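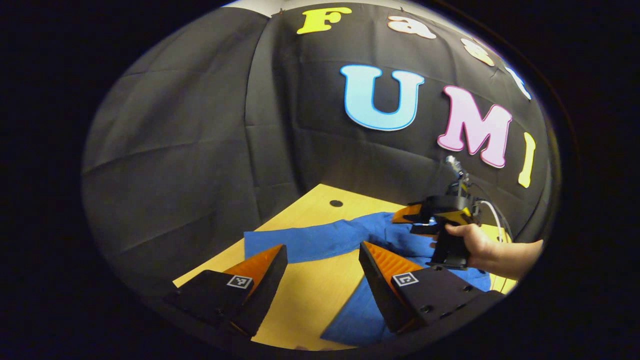 ## 4. Hanging the backdrop and letters

The Cudico backdrop kit turns any table against a wall into a small display or folding station. Do this section after the table is in its final place.

**Before you start**

- Clear the tabletop and wipe it down.
- Sort the letters by word and lay them out in reading order.
- Check that the cloth is right side out. The hem has a Cudico tag on the back.

**Hang the cloth**

1. Clip the center of the cloth to the rail first, then work out to both ends.
2. Let the cloth drop behind the back edge of the table. Don't tuck it under the legs.
3. Bring the spare width around one side if you want that side covered too.
4. Leave the vertical folds in. Pulling the cloth tight puts strain on the clips, and the letters tend to tilt.

**Note:** A strip of wall may still show over the top of the cloth. Raise the rail if you want it hidden - the brackets have 4 height settings.

**Pin the letters**

5. Start with the capital of the upper word and pin to the right.
6. Pin the lower word underneath, leaving a hand's width between rows.
7. Use two pins for each small letter and three for each capital. Push them in through the colored part, well inside the border.
8. Step back and check both rows before you press the pins all the way in.

**Caution:** Count the pins back into the tin when you finish. Keep them off the tabletop, where they can end up in clothes or towels.

**Using the table**

Spread one item at a time, flat side down, and smooth it from the middle outward. Thick cotton may need a second pass. Keep dark new fabrics off a pale wood top until they have been washed once.

**Care**

Shake the cloth out once a month. Cool iron only, on the back, with all letters removed. Replacement letters are sold singly; the pin refill is part 198.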